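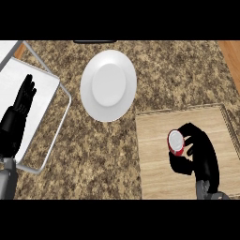
1. Background and Purpose of the Study

This report presents the findings of a term project on food waste in shared student housing. The work was carried out at Myklebust Hall and Darkholm House, two residences of similar age in which each floor shares one kitchen. The housing office had asked whether waste could be reduced without changing the meal plan or the collection schedule. The project was supervised by Ognjen Tomić of the Department of Environmental Studies.

Earlier work on household waste has dealt mainly with families. Students differ from families in several respects. They shop alone, store food in limited space, and often leave for the weekend with perishable items still in the refrigerator. Portion size is a further matter. A single resident cooking from a standard package of rice or pasta will frequently prepare more than can be eaten at one meal.

2. Method

Food waste was collected in lidded bins and weighed each evening on a kitchen scale. Weights were entered on a paper log and copied to a spreadsheet at the end of the week. Packaging, coffee grounds and liquids were left out of the totals. Residents were informed of the study in writing and could decline to take part.

In Myklebust Hall, a shared shelf was set up in each refrigerator for food that its owner no longer wanted. Darkholm House received no shelf and served as the comparison group. 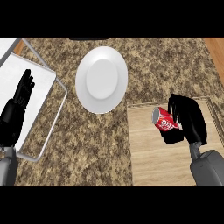
A short questionnaire was also distributed in both buildings. It asked how often residents cooked, how they planned their shopping, and what they did with leftovers. Responses were anonymous. The last forms were received on 4/10/21.

3. Results

The total weight recorded in Darkholm House was 3192 grams per kitchen per week. The corresponding figure for Myklebust Hall was around 2000 grams. Bread, cooked rice and salad greens were the most common items in both buildings.

Questionnaire responses suggest that the shelf was used mostly before weekends. Several residents wrote that they were unwilling to take open containers left by persons they did not know.

4. Limitations

The residences were not assigned at random, and occupancy was lower than usual during the term. Some waste was probably placed in hallway trash cans and was not weighed. The difference between the buildings should therefore be treated with caution. A further round of weighing is proposed for December, with date labels supplied for all items placed on the shared shelf.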